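FOR IMMEDIATE RELEASE

Drulico to Move Into Former Gallar Building in September

Housewares distributor will bring warehouse, offices and returns counter under one roof

Drulico, a regional distributor of kitchen and housewares products, will move its operations into the former Gallar furniture building on the east side of town in September. The company signed a lease on the property this spring and has been refitting the interior since then.

The move brings together three sites that Drulico now rents separately. The main warehouse, the sales office and the customer returns counter will all operate from the new address. The two smaller leases end this fall and will not be renewed.

"We have been driving between buildings for years," said Huệ Vũ, general manager of Drulico. "Paperwork would be in one place and the pallet in another. Our people asked for one building and we found one that fits."

The Gallar building has 4 loading docks, two more than the current warehouse. Racking is being installed with room for 1,891 pallets. The roof over the north bay has been replaced and the original freight doors have been rebuilt. Interior work is being handled by Hoàng, a local contractor that also did the company's sales office.

Drulico employs 70 people. All current positions will transfer to the new site, and the company plans to hire for second-shift receiving and for the returns counter. Openings will be posted on the Drulico website and on the board at the present warehouse entrance. Applicants who have applied in the past year do not need to submit a new form.

Deliveries to retail customers will continue during the move. The company supplies 321 independent stores, and each store will receive a letter with its new delivery window. Most windows will shift by an hour or less. Stores on the northern route will change from afternoon to morning delivery, with trucks leaving at 6 a.m.

"Customers should keep ordering the way they order now," said Khôi Tạ, who manages distribution. "Account numbers stay the same, phone numbers stay the same, and the order cutoff is still 3 p.m. If a driver is late in the first week, call dispatch and we will tell you where the truck is."

The returns counter will be closed for two days while stock is transferred. Items bought before the closure can be returned for an extra week. The counter will reopen at the new building with a separate entrance and its own parking area. Freight carriers must use the rear gate and check in at the dock office.

Drulico will also carry the Stostix line of stackable storage containers beginning the same month. The line includes lidded boxes, drawer trays and pantry bins. Price sheets are available from account representatives on request.

Neighbors can expect extra truck traffic on the access road while racking and inventory are brought in. Moving crews will not work before 7 a.m. or after 8 p.m. Questions about traffic or noise can be directed to Hagos Yilma, facilities manager, through the main office.

About Drulico
Drulico distributes cookware, storage and small kitchen goods to independent retailers. The company is privately owned.

Media contact
Nghĩa Từ, Communications, Drulico 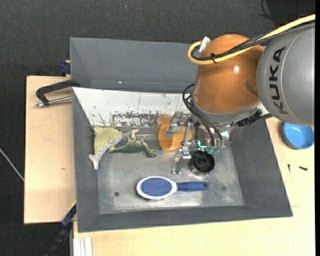
A KUKA robot arm reaches into a gray metal bin.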